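Rules for outdoor ground robots, second attempt
25 June 2022

I wrote in April that our operating rules for the outdoor rover were too long. They ran to 16 pages and the people on site had stopped opening them. I've now spent a few weeks cutting them down with the Farley team, and this is where we've got to.

The first rule is about speed. On a track nobody has walked that day, the rover goes at walking pace or slower, whatever the planner thinks it can manage. The old text allowed full speed on "good surfaces" and left the operator to decide what that meant. I've taken the phrase out.

The second is that someone walks the route before the first run and writes down where the surface changes. A gravel path can count as one surface on the map and still need two entries in the log. We use the Monutix log sheet for this, mostly as it prints on one side.

The third is about stopping. If the rover loses confidence in where the path edge is, it stops and waits for a person. It doesn't back up and it doesn't try the other side. Scrub and low bushes make for a poor edge, and so does a stony shoulder, so on a track like the Kvam one I expect plenty of stops. I'd sooner have them.
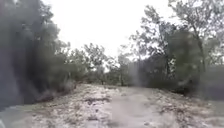

Wojciech Kubiak wrote to me after reading the draft and said the third rule was too strict. At Zokirberg they had 268 stops in one set of runs, and by the end the operators were pressing resume without looking up. His view is that a stop should only count if the operator has to type in what they saw before the rover will move again.

I think he's right about the typing, and it has gone in. I haven't loosened the rule itself. We did agree on a review after every 100 stops, where we go through the notes and see which ones keep coming from the same stretch.

Still open: what to do at a crest, where the sensors see sky before they see the ground beyond. For now the text says slow down and keep a person in front - well off to the side, with the stop button in hand. I'd like a proper distance in there but don't have one I trust yet.

The whole thing is down to two pages.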